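Home | Tips by room | Laundry | Workshop | Archive

Search tips... Go

Looking after the laundry robot

Tips sent in by Emanuel Pîrvu, who sets up the washing robot at the Arkbridge workshop. Last checked Tue 16 June.

Most of the trouble people have with a two-armed laundry robot starts with small things on the hands, the cables or the floor. The list below is the order I work in. It takes me less than a morning.

1. Hands and fingertips

Switch off at the wall, then lower the arms to a height you can work at. Wipe the metal fingertips with a barely damp cloth and dry them straight away. Lint gets into the slot near the end of the fingertip, and a soft toothbrush gets it out again. Don't use a pin.

If there is a rubber bellows above the finger, brush down between the ribs and look for splits. Leave silicone spray in the cupboard, as it goes straight onto the washing. Check any rubber pads for wear and press them back on if they have crept. 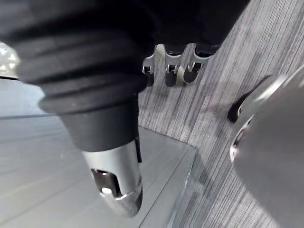
2. Cables

Follow every cable by hand from the shoulder down to the wrist, then along the floor. You are feeling for flat spots and stiff places. A cable near the feet should have enough slack for the arm to reach full stretch, but not so much that a loop can catch on a joint. Move the arm slowly through its range with the power off and watch what the cable does at the elbow.

Replace ties once a year. I do mine in October with the filter on the washing machine. Cut the old ones flush or they scratch.

3. Joints and covers

Go over the small screws on the brackets with the correct driver. Snug is enough. Ours came from Undau with a torque card in the box, and if you still have yours, use it. Wipe the joint covers and look underneath for dust or grease that has worked its way out.

With the covers clean, check where the robot sits in relation to the drum. The arm needs to get past the rim without touching it. 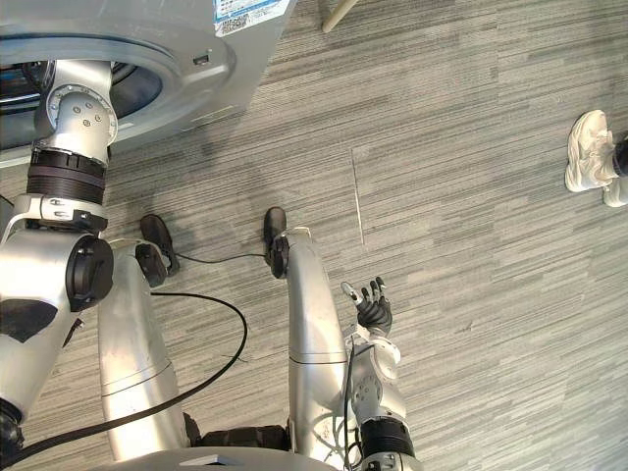
Left arm beside the drum opening, feet on the carpet.

4. Where things go

Set the machine against a wall or partition and keep it there. If it creeps during a spin, level its feet before you touch any of the robot's settings. Open the door as far as it will go and make sure it stays put on its own.

The basket wants to be off the floor. A plastic chair does well enough, so long as the seat is wide and the legs don't rock on the carpet. Put the basket in the same place each time and mark the chair's position with tape.
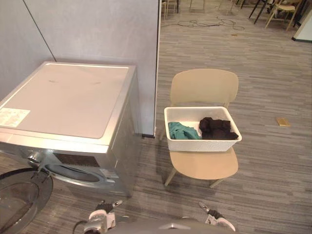 Start with two or three items of different colours, laid apart from each other. A full basket is a poor test because everything comes up in one lump. Cotton and fleece are the easy ones. Leave tights and anything with straps until the rest is going well.

Our reach setting is 1,250 and the grip setting is 217, but those are for a Dustevau controller and won't mean much on another make. Write your own down on paper and keep it by the machine. I lost mine once after an update and spent two days getting back to where I had been.

5. Before you switch on

Walk round once. Pick up anything small from the carpet within reach of the feet, push spare cable well back, and move other chairs out of the way. Look into the drum for a forgotten sock.
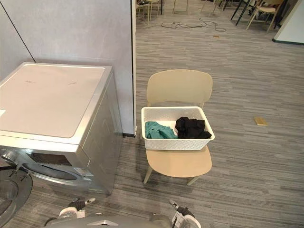
Run the first pass at the slowest speed and keep a hand near the stop button. If the arm hesitates at the same point twice, stop and check the cable before changing any numbers. Jerky fingers are usually lint again, so go back to step 1.

Spare pads and bellows can be had from Vídalín. Order the pads in pairs and change both hands together, or one grips harder than the other. Old pads are handy for stopping a drawer from banging.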